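Shared workshop in Prirkau opens its block-sorting build to members

2 January 2024

The Ludell workshop in Prirkau has opened its home-built sorting arm to all members, following a run of evening sessions that began in October. The project, called Drotine, sets a small robot arm over a tabletop and has it pick up and move children's shape blocks.

Parts and materials have cost 800 euros so far. The largest share went on motors and the controller board, with the rest spent on bearings, wiring and a power supply. El Idrissi, a hardware store two streets from the workshop, sold the group its fasteners at cost and cut the stock for the arm's mounting.

Members chose to build over a perforated table so that parts could be bolted down, tested and moved again without drilling new holes. A flat maple board serves as the working area. An earlier version ran directly on the perforated surface, but small blocks tipped when an edge landed on a hole, and the group switched to solid wood in the second week.

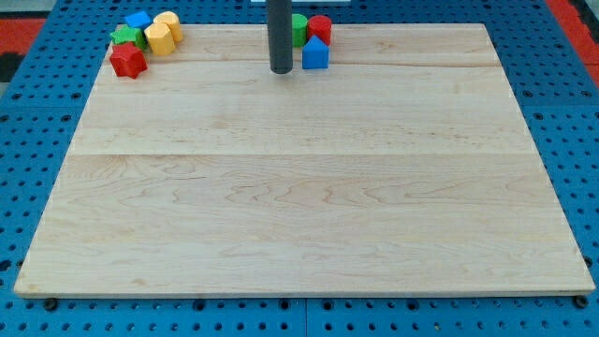
The blocks come from ordinary wooden shape-sorter sets. Cylinders have been the easiest to handle, according to the project log, as they can be approached from any side. Stars are harder – the arm has to line up with the points or the block turns as it is lifted. House-shaped blocks fall somewhere between the two.

In the most recent logged trial, the arm made 166 pick attempts over two evenings and completed all but 34 of them. Most of the misses were put down to height errors, where the arm stopped too far above the board or came down on top of a block. The group has since rewritten the routine that sets the zero height and plans to repeat the trial with the same blocks.

The next target is a run of 1000 attempts with no manual reset. Before that, members want to shorten the cable run and replace one of the shoulder bearings, which has developed some play. Work on sorting by color will wait until the height problem is settled.

The control software and the parts list are kept on the workshop's shared drive, and members can copy both for builds at home. Two home versions are already under way, one of them using a shorter arm to fit on a desk.

Drotine sessions run on Thursday evenings from 7 p.m. in the back room at Ludell. No experience with electronics is needed, but new members must complete the workshop's safety introduction before using the arm. Places at the introduction can be booked at the front desk.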